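Open day at the Dafis works, Zarkbridge
Posted 17 Oct 2018 in Visits

I have been to enough factory open days to know the drill. You get a lanyard, a paper cup of coffee and a man with a microphone clipped to his collar, and by lunchtime you have been told that everything in the building is done with care. I went to the Dafis one anyway. We have been looking for shelving for the back bedroom since August, and I wanted to see how the stuff was put together before paying what they ask for it.

The invitation said doors at ten. Doors were at twenty past, and the line went back as far as the loading bay. The sign said visitors should keep left, which put most of us in a puddle.

Dafis makes shelves, desks and tables, mostly for people who live in small places. They have been in Zarkbridge long enough that half the town seems to have a cousin on the payroll, so the crowd was friendlier than I was. A woman behind me in line had bought one of their bookcases for her first apartment and still had it. I asked if it had sagged. A little, she said, but she'd turned the shelf over and now it sagged the other way.

Our group was led by Beca Griffiths, who runs the assembly floor and was easily the best thing about the day. She talks fast and doesn't seem to have been given a script. The first stop was the panel saw, a very large, very loud thing behind a rail, and we watched it cut a sheet into side panels. I liked that. I could have watched it for an hour. We had six minutes.

Next was edging, where a strip gets glued along the raw side of each panel. I asked what happens when the edging comes off, because on our last desk it came off in a long ribbon during the second summer. Beca said heat is usually the culprit, a radiator or a sunny window, and that you can iron it back down with a cloth over it. That's useful. It is also a polite way of telling the customer it was the customer's window. She did let me bend an offcut, and the edge held, for whatever one bend by one visitor is worth.

Then came the coating line, which we saw through glass. All the colored finishes now go by the name Kelesus, and there was a poster explaining that Kelesus is a "whole-surface living finish." I read the poster twice and still could not tell you whether it is paint. Osian Voyle, from the sales side, had joined us by this point, so I asked him. He said it was a system. I asked whether the system was paint. He said paint was one part of the system.

To be fair, the samples looked good. There was a board with all the colors on it and you were allowed to scratch them with a key, which I did, harder than Osian would have liked. The gray marked easily. The dark green hardly showed anything. Draw your own conclusions, though I notice the gray is the one on the front of the catalog.

Color took up a lot of the day. The pitch is that people are tired of white and wood and want a shelf they can notice. I'm not convinced. I have painted furniture a bright color exactly once, a nightstand, and I got sick of it before the paint had finished smelling. A table is something you put other things on, and white does that job without joining in. Shelves are a closer call, since so much of a shelf gets covered up.
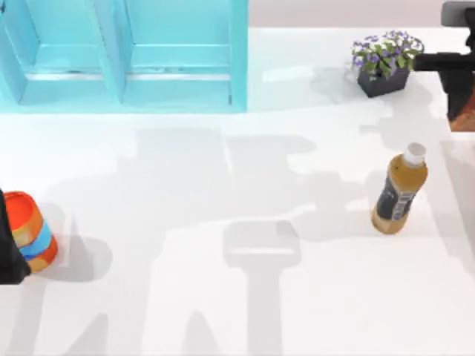 White tabletop and a turquoise shelf unit with two compartments. Computer rendering.

The problem with picking a color off a screen is that screens flatter everything. I held the same sample up by the door and then under the strip lights in the hall, and it went from cheerful to hospital in the space of a few steps. Ask for a sample. Dafis will mail you two for nothing, according to Osian, and after that you pay. It says nothing about this anywhere on the display stands, and I had to drag it out of him.

The open-cubby type of shelf has its own trouble. It looks great empty. Once you own it you have to fill it, and what you fill it with is chargers, envelopes and the board games with the split corners. Mererid Parri gave a short talk on "living with less storage" in the canteen and suggested keeping a third of every shelf bare. I would like to see the house of anybody who manages this. She was a good speaker, though, and when a man asked how deep a shelf should be for records she knew right off and told him to measure his sleeves first anyway, in case he keeps them in plastic covers.

Lunch was a roll and an apple. The rolls ran out before the second group came through, and there was some grumbling.

After lunch they let us try building a small unit ourselves. I was put at a bench with Tudur Harries, a retired surveyor who had come on the bus from the coast and was there because his daughter had given him the ticket. Between us we got it standing, but the instructions are the weak spot. The drawings are tiny. Step 13 shows a part being turned around and has an arrow that could mean either "flip it over" or "spin it." We flipped. It should have been spun. Tudur undid the whole side while I held the rest up with my knee, and a young fellow from the works came over and told us that a lot of people do that one wrong. So fix the arrow, I said. He said he'd pass it on.

Things I did like, so this isn't all complaints:

The fittings are metal where it matters. The cam locks had a decent bite and didn't crumble when we took them out and put them in again, which on the last cheap unit I owned was more than they could stand.

The back panel slides into a groove. No tiny nails.

They sell single spare parts. Delyth Hopkin on the parts counter had drawers going back years, and while I stood there she found a drawer runner for a man whose desk had been out of production for ages. He had brought the broken one wrapped in a sock. She charged him pocket change. If they had any sense they'd put her on the poster in place of the living finish.

And the things I'd want answered before ordering:

Delivery. Osian quoted me one time and the leaflet gave another, longer one. When I showed him the leaflet he said it was an old leaflet. It was in a stack on his own table.

Weight. Every shelf has a load figure, but I couldn't get a straight answer on whether that's for weight spread out evenly or a stack of hardbacks in the middle. Beca thought evenly. The label doesn't say.

Price. The three-shelf unit in dark green, delivered, with the wall bracket (which is extra, and shouldn't be), comes to 1,213. I asked twice in case I'd misheard. A Drerkard of the same size is a good deal less, and my sister has had two of those without any drama. The Drerkard edging is worse, I'll give Dafis that, and I can't see anyone there opening a drawer for a man with a sock.

The tour ended in the gift shop, as they all do. There was a code for money off if you ordered before leaving the building. I don't buy furniture against a clock, so I took two scraps of the green and a catalog and went to find the car. The discount code is printed on the back of the catalog, by the way, and as far as I can make out it's good until the end of the month.

If you want to go, bookings for the next open day are through the Dafis front desk, and groups fill up. Wear shoes you don't mind getting wet. Parking is on the grass behind the saw shed and the exit is narrow, so back in.

The green samples are on the bedroom windowsill for now. My wife prefers the gray.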